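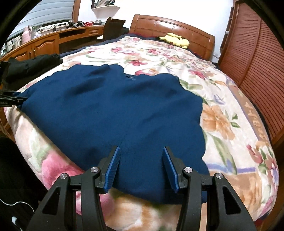
Fold it while it is still flat on the bed, one reader in Utum wrote to us in May, and you will never need a fleece shaver, a shelf divider or a second laundry day. She had read our short item on winter tops and thought we had made the job sound harder than it is.

Her letter was one of 14 we received on the subject, most of them longer than the item itself. The writers disagreed about sleeves, about hangers and about whether a thick top belongs in a drawer at all. They mostly agreed about the bed. It is the largest clear surface in many apartments, it is the right height if you are sitting or kneeling, and a plush blanket keeps a soft top from sliding while you work on it. Tabletops got few votes. Fleece moves on varnish.

A dark navy top spread out on a flowered blanket is easy to work with for another reason. You can see the outline. On a dark bedspread the hem and the cuffs disappear, and people end up folding from the wrong edge. Use the label to find the neck, smooth outward from there with the side of your hand, and leave the shallow creases alone. They fall out in wear.

The method most readers described goes like this. Lay the top face down. Bring in one side with its sleeve, then the other, so that the two meet near the middle. Turn the hem up to the collar in 2 folds for a shelf or 3 for a drawer. Pinch the near edge and lift, and let the weight of the cloth pull it straight before you lay it over. Pressing hard does nothing for fleece, which springs back.

Knit tops take the same folds but should be stacked no more than a few deep. The bottom one gets a line across the chest that is slow to go away.

Meinecke, the bedding and linen shop on the main street in Drokavach, has run a free folding table by its back door each winter since 2000. Shoppers bring in whatever they like. According to the shop, fleece is what people bring most and complain about most, mainly for the room it takes up. Staff there fold black and navy pieces in separate piles and put the dark pile nearest the window. At night the two colors look alike, and a black cardigan can sit among the navy ones until spring.

Drosport, which sells outdoor clothing two doors down, hangs everything and does not recommend folding its heavier jackets. For the light pullovers it suggests rolling from the hem, with the sleeves tucked in first. We tried both on the same shelf. The rolls took less width and the folded tops were easier to pull out one at a time.

Children's beds came up in several letters, usually with the remark that the toys have to go up by the headboard before any folding starts. One writer in Drokavach does the whole family's tops on the youngest child's bed, leaves each pile at the foot and has everyone collect their own before supper. Anything still there at bedtime goes on a chair.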